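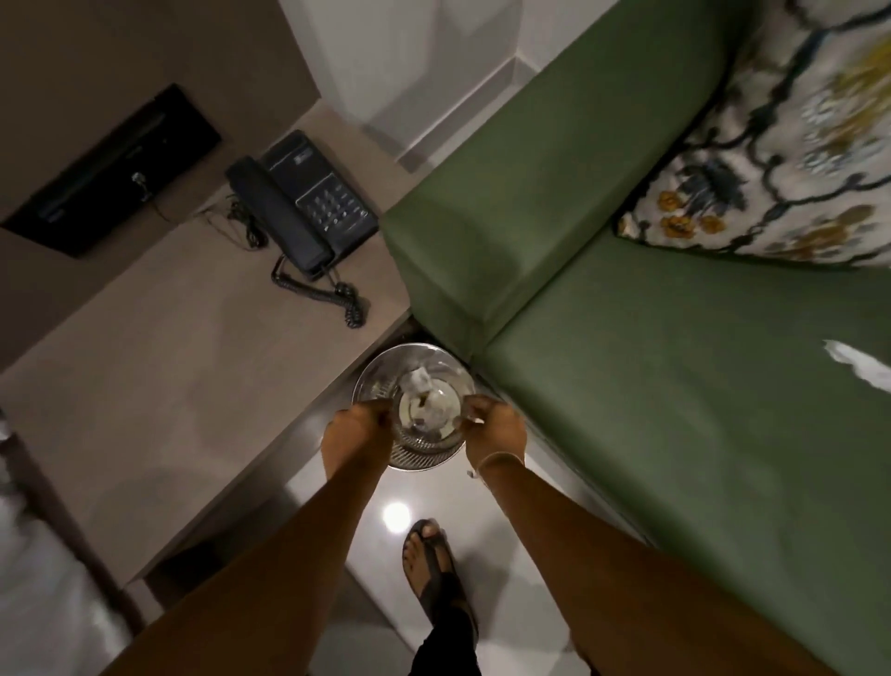
Tidier is a student robotics project that teaches household robots to clean up small messes by learning from people doing the same chores. It is run by the Mosero robotics club, and it has grown from an after-school experiment into one of the club's best-loved activities, with its own class, its own yearly contest and a very lively collection of demonstration videos.

Background

The project began when club members found that their wheeled robot, Coto, could drive beautifully across a room but had no idea what to do once it got there. Writing out every motion by hand was slow, and a rule that worked for a plastic cup failed for a glass bowl. The students decided to record themselves instead, from a head-level view, so that the robot could learn where hands go and how they hold things.

Recording

Students work in pairs. One does the chore and the other keeps the log, then they trade places. Chores are short and ordinary: picking up a tissue, moving a container out from beside a sofa, straightening a cushion, clearing a nightstand. Both hands should stay in view whenever possible, and clips are kept even when the room is cramped or the floor is shiny, as real homes are full of tight corners and glare. Clear glass is a favorite challenge (and a famously hard one!), because its edges can nearly vanish against white tile.

The collection holds 1,152 clips, of which 160 are set aside for testing and never used in training. Each clip is labeled with the object, the type of grip and the place where the object ends up.

Class

The Tidier class meets through the winter and is open to beginners. Students learn basic Python, label clips and train a small model, then try it out on Coto's 2 arms. Older members help with wiring and repairs.

Assefa Cup

The club's contest, the Assefa Cup, is held each February. Teams get 5 chores in a furnished room they have not seen before. Points are given for finishing a chore, for gentle handling and for putting things back in sensible places. A dropped object ends the chore but not the run, so teams often come back wonderfully from a rough start. Winning teams choose the first chore for the following year's contest.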